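Opening up the office computer — notes for the Monday session at Jallbridge

Start slow. Let people sit down and get their coffee. Say thank you to Cinzia Lo Presti for the room, and to Dirk for carrying 25 folding chairs up the stairs.

Who I am: Janaína Andrade, I look after the desktops at Fimano, 97 of them at last count, and I have been poking around inside computer cases since I was far too young to be trusted with a screwdriver. My first one belonged to my uncle. He was very kind about it. (Tell the uncle story if the room feels friendly, skip it if we start late.)

Main thing I want you to take home tonight: a desktop is a box with a few parts in it, and you can learn your way around them in an evening. Most of the people who call me for help are scared of the box itself. They have never seen one open. So before we talk about buying anything, we are going to talk about where things live.

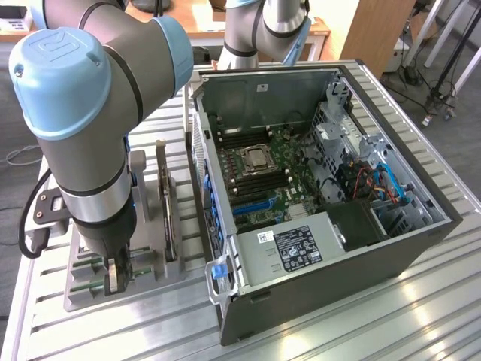 Lay the case down on its side before you do any work in it — I can't say this often enough. You want the motherboard flat in front of you like a place mat, and both hands free. Find the processor first, because everything else makes sense from there. The memory slots are its close neighbors, and on a big board you may get a bank on each side. The power supply is the heavy block with the label full of small print. Read that label out loud if you have a patient audience, it has the numbers you'll need later.

Pause for questions. Teun will ask about dust. Let him.

Then memory. Hold a module by its edges, keep your fingers off the contacts, and line up the notch before you press. If it won't go, stop and look again. Somewhere safe to rest the spare ones matters too, so please, no piles on the carpet. Power off, cord out, touch bare metal on the case first.

Pass the old Falen board around now and remember to get it back at the end. Break at 7:45, then Veerle Segers takes over with drives and cables.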